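Notivden Writing Room Opens Its Doors for a Second Season

If you have walked past the old Chang building on a September evening and wondered why the lights were on so late, the answer is that the Notivden Writing Room is back, and from the sound of things it is going to be a busy fall. The group meets in the evenings to work on family histories, letters, recipes with stories attached, and whatever else people carry in with them, and this year it has room for 22 members, up from a much smaller crowd last time.

The idea belongs to Kai-wen Shih, who moved to Hutach to be closer to her sister and found herself with a shoebox of her grandmother's letters and no idea what to do with them. She tried writing at her kitchen table and got as far as the first page, over and over, for most of a winter. Then she asked a couple of neighbors whether they would like to come and be stuck together, and they said yes, and brought cake.

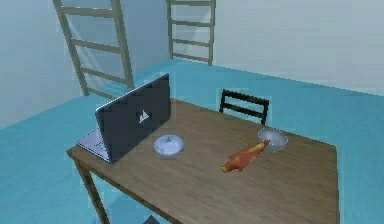 By the end of that first season the members had put together a little book called "What We Kept," with eight pieces in it, and the library ordered a second copy when the first one started coming back with a loose spine. Kai-wen still sounds a bit surprised when she talks about it. "I thought my sister would read it and maybe her husband, if she stood over him," she said. "Then a man stopped me outside the bakery and wanted to know what happened to the goat."

(The goat, for those who haven't read it, is in the third piece, and we won't spoil it.)

Members are asked to write 1000 words between meetings, although nobody gets scolded for turning up with less. Some people type and some write by hand, and one longtime member dictates everything to her grandson and then complains about his commas. The first half hour of each evening is quiet writing, then there is tea, and then anyone who feels like it reads a page or two out loud. You are welcome to just listen — plenty of people did nothing but listen for their first month and then couldn't be stopped.

The new season also comes with some help from Gredeo, the print shop on the corner by the post office, which has offered to do this year's book at cost. The longest pieces will be kept to 2000 words so that everybody fits, and there will be a reading when the copies are ready, most likely once the holidays are over and people are in the mood to sit down again. Last year's reading went on well past the time it was meant to end, and several people in the back row admitted afterward that they had only come for the soup and stayed for the stories.

Kai-wen would especially like to hear from folks who grew up in Hutach before the mill closed. There is very little written down about those years, she says, apart from what was in the newspaper, and the newspaper was mostly interested in the mill.

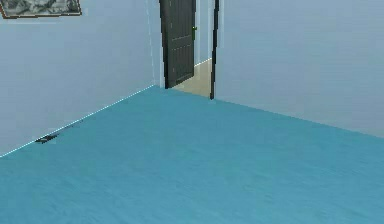

How to Join

Evenings start at 6:30 and wrap up by 9, with the door open a little early for anyone who wants to settle in. There is no charge, but a few dollars for the tea tin are always appreciated. Bring something to write with, and an old photograph or letter if you have one and aren't sure where to begin. To save a place, leave your name at the front desk of the Hutach library or tell Kai-wen when you see her, which, if you use the bakery at all, you probably will.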